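Grisgate Recipe Cards, version 6
README, last touched 2/14/19

Hi! I'm Mabli Ruddock and I typed all of this in myself, so if you find a typo it's mine and you can tell me about it.

What you've got

There are 829 recipes in the file recipes.csv, one per row. They come from index cards that went around between kitchens in Grirnville for years, mostly copied out by hand, sometimes copied from a copy. I inherited two shoeboxes of them and borrowed the rest. Of the whole lot, 541 have a name on the card and the others don't, so the "cook" column is blank a lot of the time. Please don't guess at who wrote them. I tried that with the handwriting and got three people annoyed with me over one lemon cake.

Columns

title: whatever the card said, spelling and all. "Choclate roll" stays "Choclate roll."
cook: name on the card, or blank.
kind: bread, cake, supper, soup, pickle, or other. I picked these and I'm not in love with them. Dumplings are in supper unless they're sweet, and then they're in cake, sorry.
ingredients: one long string with semicolons between items.
method: the full text. Line breaks turned into a slash.
oven: as written. Could be 350, could be "hot," could be "same as bread."
notes: anything scribbled in the margins. My favorite column by miles! One says "not for Easter again" and I would love to know the story.

Things to watch out for

The amounts are a mess. A "cup" on the older cards might be a teacup, and there's a whole run of soups that just say "the blue jug." I left all of it alone. If you want tidy numbers there's a second file, amounts_guess.csv, where I converted about 100 of the baking recipes into grams. I've only cooked a handful of those, so treat it as a starting point (the seed bread came out like a paving stone and I haven't worked out if that's me or the card).

There are near-duplicates. Delaunay potatoes shows up again and again, under slightly different titles, with more or less onion. I kept every version, and if you're counting how popular a dish was you'll want to decide for yourself what to do with those.

The pickle recipes are old and some of them don't follow current canning advice. Look up a tested method before you put anything in a jar.

How I typed it up

I used Culine for the first batch, then got fed up with how it handled fractions and moved everything to a plain spreadsheet in October. If you see a stray "1/2/" in the method column, it's left over from that. I've fixed the ones I found.

Using it

Go ahead and cook from it, print it, do your word counts, whatever you like. If you publish something, a line saying "Grisgate Recipe Cards, typed by Mabli Ruddock" would be nice. If one of the cards is your grandmother's and you'd like her name added or taken off, write to me and I'll sort it out in the next version.

Still to do: the second half of the pickles, and splitting "other" into something more useful.

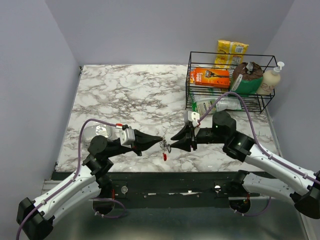

Oh, and the bread cards with a star in the notes column are the ones I've made more than once, so start there if you're hungry.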